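The Undercard

Damian Eberhard got to Rastport at four in the afternoon with his gloves in a grocery bag. The fight was at nine. He was third on the card, against a kid from Trotton who had won all six of his fights, and the promoter from Plindeda met him at the back door with the paperwork.

"You're on at 160," the promoter said. "You made it by an ounce."

"I know what I made it by."

The money was 2,049 dollars after the license fee and the doctor. Damian had done the sum twice on the bus. It would cover the rent in Sugden and part of the car.

At 23 he would have argued for more. He was 36 now, and he signed where the man pointed.

His brother Paul taped his hands in the hallway, next to the ice machine. Paul had watched the kid on his phone and had opinions about him – drops the left after the jab, doesn't like it to the body.

"So go to the body," Paul said.

"Everybody goes to the body on him."

"And?"

"And he's six and oh."

There were 360 chairs set out and most of them were full by the second fight. Damian could hear them through the door. He shadowboxed facing the wall for a while, then sat down and looked at it.

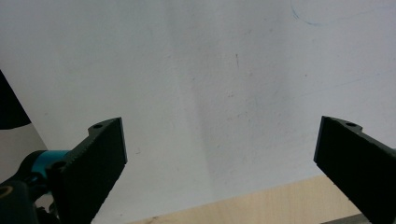
White, with a few gray scuffs.

The first two rounds went to the kid. In the third Damian got him against the ropes and hit him under the ribs, and felt him fold a little. He did it again. The left dropped, the way Paul had said it would, and Damian threw the right hand over it and missed.

It went the full six rounds. The judges gave the kid four of them.

Afterward the promoter counted out the money on a folding table and asked if Damian was free in June. There was a heavyweight show, he said, and he needed somebody at 160 who could go the distance.

"Against who?"

"I don't know yet."

Damian put the envelope in the bag with the gloves. Paul was already out by the car with the engine running. It was 70 miles back to Sugden, and neither of them had eaten.

"Call me when you know," Damian said.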